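Floltow releases Medve 2, its grasp planning software for two-finger grippers

Perham, August 26, 2026 — I'm Mariann Kovács, I look after the planning side at Floltow, and I'm very happy to say Medve 2 is out today (at last!).

If you tried the first version, you'll remember the waiting. Medve would look at a table, think for ages and then offer you one grasp. The new planner gives you a ranked list in 85 milliseconds, and you can see why each grasp scored as it did. We've been running it at our Lodthorpe lab since May on more than 1,000 recorded pick-ups, mostly household bits — brushes, baskets, that sort of thing.

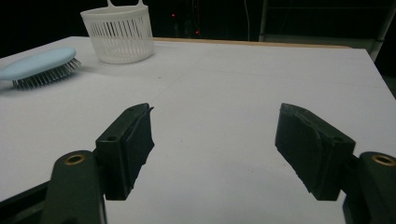
You can also set the finger opening limits yourself now, in a plain text file, and replay any old recording against the new settings. I use that every day and I'd hate to lose it!

Medve 2 is a free update for everyone on version 1. New licences start at 40 pounds a month, and the first 100 teams to sign up get a setup call with me. Write to the Floltow press desk in Perham for a trial copy.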